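Chapter 7
Who Gets a Seat? How Legislatures Decide Their Size

Every legislature has a number attached to it, and most people who live under it couldn't tell you where that number came from. That's a shame, because the story behind it is nearly always a good one! In this chapter we look at how lawmaking bodies settle on their size, and why changing it is so hard. 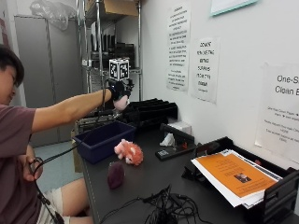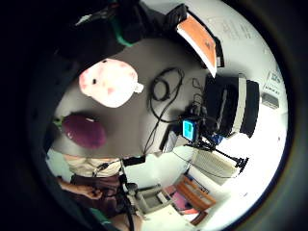
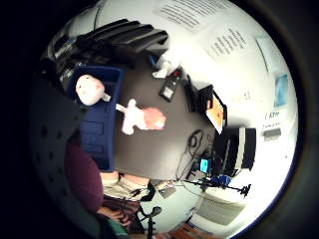
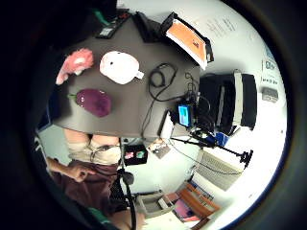
7.1 The Case of Gelska

Think of the island republic of Gelska, which we will come back to all through Part Two. Its first assembly met with 40 members, one for each parish. As the port towns grew, their residents asked for more seats, and they got them. The inland parishes would not give up any of theirs, so the assembly simply swelled. By the time of the Ashworth Report it had reached 267 members, and some of them represented fewer people than lived on a single street in the capital, Prarnari.

The report proposed a round 200. Voters liked the idea very much. Members liked it a good deal less – 67 of them would have to go, and it was they who had to pass the bill. It failed in January, came back the next year, and failed again.

7.2 Big Houses and Small Ones

What does size change? Quite a lot, and this is where the subject gets really interesting. In a large house, each member speaks for fewer people and can know a district well (down to the bad bridge and the leaky school roof). Debate time is scarce, though, so party leaders decide who talks. In a small house, say 30 members, almost everyone gets the floor, but one person may have to speak for farmers, dockworkers and students all at once.

Cost comes up in every argument about size. Keep an eye on it as you read, and ask what share of the budget the members' pay really makes up.

Key terms for this chapter

apportionment
district
lower house
malapportionment
quorum
upper house

Before you read on

Find out how many members sit in your own state legislature and when that number last changed. Write down your guess first, and bring both to class.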